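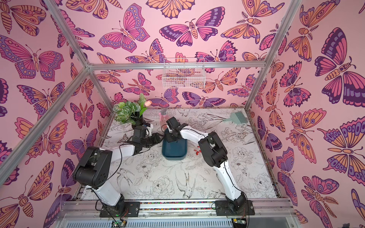
Toltesico Automation Group – Purchasing Notes

How to budget a two-arm tabletop cell

1. Price the arms and grippers together. Ask for one quote covering both sides, cables included.

2. Add the frame. Aluminum extrusion and a front rail for both bases came to 915 dollars on our last order from Koller.

3. Set aside about 700 dollars for mounting plates, boards and spare finger parts.

4. Allow 4 weeks for delivery and put 30 dollars a month down for tabletop items such as trays, brushes and plants.

Send the finished sheet to Laurențiu Cârstea by noon on Tuesday.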